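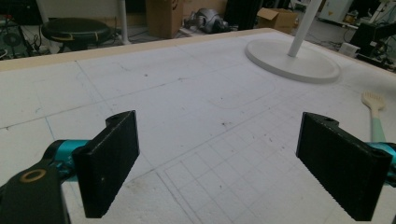

Pencil lines and a grid of small squares on a white tabletop

Paying off the mortgage or paying into the pension: participants wanted

Vernetti is looking for homeowners to take part in the Brerari study of household money decisions. We want to hear from people who have a mortgage with some years left to run and who also pay into a pension, or could do so if they chose. The study looks at what people do with spare money when both of these are open to them, and how they reach the decision.

The study lasts six months and can be done from home, apart from one interview. You do not need to know anything about finance. We are as interested in people who have never thought about the question as in those who keep a spreadsheet.

Who can take part

You can apply if all of the following apply to you:

You are under 65 and not yet drawing a pension.
You live in a home you own with a repayment mortgage, alone or with someone else.
You have some money left over in most months after bills and food. It does not matter how much.
You are able to fill in a short online diary in English.

You cannot take part if you work as a financial adviser or mortgage broker, or if you are in a formal debt arrangement. If you are behind with your mortgage payments, please speak to your lender or a free debt advice service first. The study is not set up to help with arrears and we would not want it to delay you getting help.

Couples are welcome to apply together. Each of you will need to fill in your own form, and we will ask you to keep separate diaries without comparing them until the study is over. If only one of you wants to take part, that is fine too, but the other must agree to joint accounts being mentioned.

People who are self-employed or whose pay changes from month to month are especially encouraged to apply. They were under-represented in our last study, where 259 households completed the diary and nearly all were on a regular salary.

What you will be asked to do

At the start you fill in a questionnaire on your mortgage, pension and savings. Please have a recent mortgage statement to hand. We ask for the balance, the interest rate, the date any fixed rate ends and whether your lender charges for overpayments. We do not ask for account numbers and you should not send us any.

After that you fill in the diary once a month. It asks what came in, what was left over, what you did with it and whether anyone else had a say. Most entries take less than half an hour. If you did nothing with the money, write that down. It counts as an answer.

There is one interview, held part way through the study. It can be done by telephone or at our office in Grajales House, where there is step-free access and a small car park behind the building. The interview is recorded and typed up. You can ask to see the typed copy and to have parts of it taken out.

At the end there is a second, shorter questionnaire. We may contact you again the following April, once the tax year has ended, to ask whether you made any further payments. You can say no to this when you sign up.

Payment

Each person who completes the study receives £175, paid by bank transfer after the final questionnaire. Couples taking part together are each paid the full amount. If you leave early you will be paid for the diary entries you have sent in. Travel to the interview is refunded by bus or standard train fare, or by the mile if you drive. Keep your tickets.

If you receive benefits, the payment may need to be reported. We can give you a letter stating the amount and what it was for.

What we do not do

We do not give financial advice, either during the study or after it. The interviewers will not tell you whether you should overpay your mortgage or put more into your pension, and they have been asked not to comment on your choices. We do not sell any product and we do not pass names to lenders, pension providers or advisers. Nothing you tell us affects your credit record.

Your information

Your name and contact details are kept apart from your answers. The diary is stored under a number. Reports from the study will give figures for groups of households and may quote from interviews, with names, places and employers removed. You can withdraw at any time before the results are written up and ask for your answers to be deleted.

The study is paid for by the Plollelau Fund, which will receive the final report but will not see individual diaries or interview recordings.

How to apply

Ask for an application form through the contact page on the Vernetti website, or write to Anselmo Cáceres, Study Coordinator, Vernetti, Grajales House. Please put "Brerari study" at the top of your message and say whether you are applying alone or as a couple. Paper forms and large print are available on request. The diary can also be kept on paper if you do not have a reliable internet connection.

Forms must reach us by 24/08/2025. We will write to everyone who applies, including those we cannot offer a place. Places are not given in order of application. We choose people so that there is a mix of ages, incomes and kinds of work, and we keep a reserve list in case someone drops out before the first diary entry is due.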